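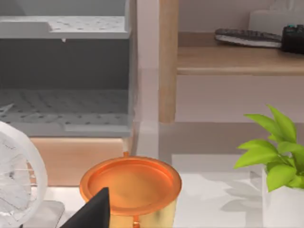 Perforated shelving

Perforated shelving is a class of flat storage surface, usually of sheet metal or moulded plastic, through which holes are punched, drilled or formed in a regular pattern. It is used in drying cupboards, cool rooms, plant nurseries and laboratory stores, where air or liquid must pass between levels.

Design

The main variable is open area, the share of the surface taken up by holes. A higher open area improves airflow but lowers stiffness, so makers commonly fold the front edge into a lip. The lip also stops small items sliding forward. Holes may be set in straight rows or staggered – the staggered layout generally leaves more even strips of metal between openings. Round holes are the most common, as slots and squares concentrate stress at their corners.

Manufacture

Steel and aluminium sheet is normally punched flat, levelled to remove distortion, then folded and coated. Coating after punching protects the cut edges, although thick powder coat can narrow fine holes. The Punano pattern, described by Anqi Yu, leaves an unpunched margin along all four sides to simplify folding.

Load and testing

Ratings assume an evenly spread load. In a bench trial by Halima Mutiso, a coated steel shelf carried 100 kilograms with 6 millimetres of sag at the centre. Point loads give poorer results, particularly near mid-span.

Cleaning

Residue tends to collect on the underside, around the rims of the holes. Removable shelves are favoured where food is stored.

See also: Expanded metal; Pegboard; Wire shelving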